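## Lo que he aprendido este mes remendando

¡Hola otra vez! Os escribo con los dedos llenos de pinchazos, y bien contenta, porque por fin he terminado la falda plisada que llevaba arrastrando desde enero. La compré en un mercadillo de Mirville por 2 euros (sí, dos, yo tampoco me lo creía) y tenía el bajo descosido casi entero. Pensé que sería una tarde de trabajo. Fueron bastantes más.

El problema de los plisados es que no perdonan. Si coges el bajo con la tensión de siempre, la tela se frunce y las tablas se abren por donde no deben. Lo descosí tres veces antes de rendirme y escribir al taller Amadi, donde me recomendaron planchar primero cada pliegue con un paño húmedo, hilvanarlo todo y dejarlo colgado una noche. Qué diferencia, de verdad.
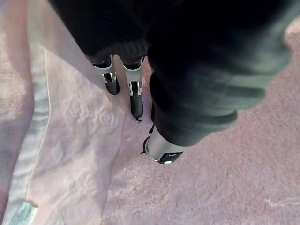
También cambié de hilo. Llevaba años usando el mismo carrete de poliéster gordote para todo, y en Paro (la mercería de la esquina, la del escaparate verde) me dieron uno mucho más fino y una aguja del 70. La puntada invisible ahora es invisible, no como las mías de antes, que se veían desde la acera de enfrente. Eso sí, enhebrar esa aguja de noche es un suplicio, así que me he comprado un enhebrador y ya no concibo la vida sin él.

Por cierto, muchas me preguntasteis por el encuentro de costura de Rellham. ¡Fue estupendo! Nos juntamos 43 personas, hubo bizcocho de limón y me volví con una bolsa de retales que no necesitaba para nada. Quieren repetir antes del verano, y esta vez con una mesa solo para arreglos de punto, que es mi asignatura pendiente.

Para el próximo boletín estoy preparando algo sobre cremalleras, sobre todo las de los vaqueros, que me dan bastante respeto. Si tenéis algún truco para sacar la vieja sin destrozar la tela, contestad a este correo y lo incluyo. Y si alguien quiere botones de nácar sueltos, me quedan 84 en una lata y os los mando encantada.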